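Ticket 3261: Import from card stops part way, no error shown
Product: Vudance Desktop, version 7
Opened by: Ruan Kekana
Opened: Dec 3, 2024
Status: Resolved
Priority: Normal

Reported by customer
Importing raw files from an SD card into a new catalogue. The progress bar stops at file 591 and stays there. The Cancel button works but takes a while to respond. After cancelling, the first 590 files are in the catalogue with previews and can be edited. Nothing after that is copied. Same result on three attempts. The card reads normally in the camera, and every frame can be viewed and zoomed on the rear screen.

Computer: Windows 11 laptop, 16 GB memory, catalogue on internal drive.
Reader: Stöcker dual-slot USB reader, plugged into a Holden desk hub.
Camera settings: raw plus JPEG, dual-slot overflow, continuous file numbering.

Support, first reply
Please try the following and note the result of each.
1. Copy the whole card to a folder on the internal drive using File Explorer, not Vudance.
2. Import from that folder.
3. In Preferences > Import, untick "Build full-size previews" and repeat the import from the card.
4. Send the import log (Help > Show log folder, file import.log).
Do not format the card until the ticket is closed.

Customer
1. Copy completes. File count and total size match the card.
2. Import from folder stops at 591 as well.
3. No change.
4. Log attached.
The folder result seems to rule out the reader and the hub. I had suspected the hub.

Attachments
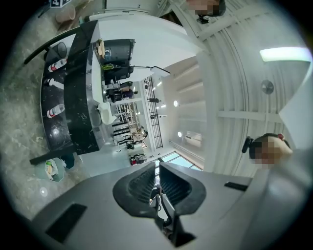
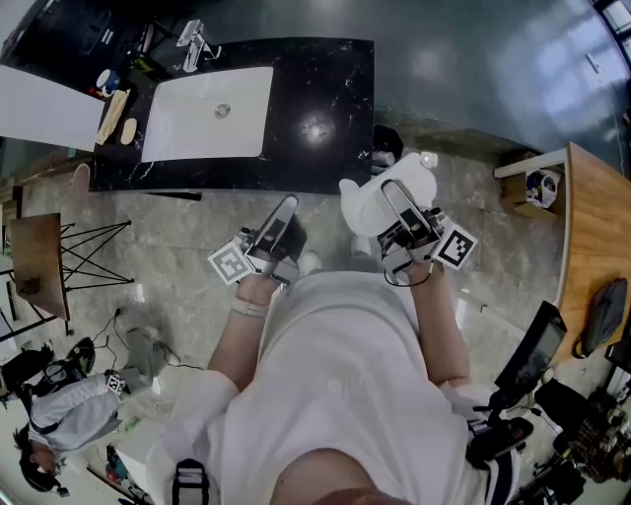
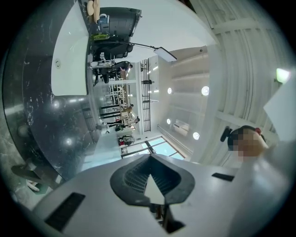
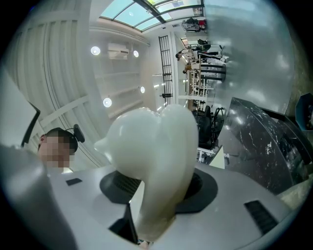
Attachments 1 to 4. The white tooth-shaped object is in no. 4.

Support, second reply
Agreed, reader and hub are not involved. The last lines of import.log are:

read header ok
pair lookup: start
pair lookup: waiting
pair lookup: waiting

The pair lookup matches each raw file to its JPEG by name. Here the numbering passes 9999 and goes back to 0001 in a second folder on the card, so two different raw files end up with the same name. With "Treat raw + JPEG as one photo" ticked, the importer finds two candidates for one JPEG and waits for a choice. The dialogue box that should ask for it is opened behind the main window and never gets focus.

Workaround:
- Untick "Treat raw + JPEG as one photo".
- Set "Rename on import" to date, time and original number.
- Import each card folder separately into the same catalogue.
- Leave "Skip suspected duplicates" off for this import only.

Customer
Both folders imported in full with the workaround. Capture times are in the right order when sorted. Two follow-up points:
a) The JPEGs now show as separate photos. Can they be stacked afterwards?
b) Sync to the Keveo gallery is still paused from the first attempt.

Support, third reply
a) Yes. Select all, then Photo > Stack by capture time, interval 0 seconds. Bursts shot within the same second may be grouped together and will need splitting by hand.
b) Sign out of Keveo in the Sync panel, wait 10 seconds, sign in again. The queue is rebuilt from the catalogue. Edits already made are kept.

Customer
Stacking done, four bursts split by hand. Sync running. Please close.

Internal note
Hidden dialogue logged as a defect against the import module. Same symptom reported in May on a different camera, closed then as a card fault. Linked.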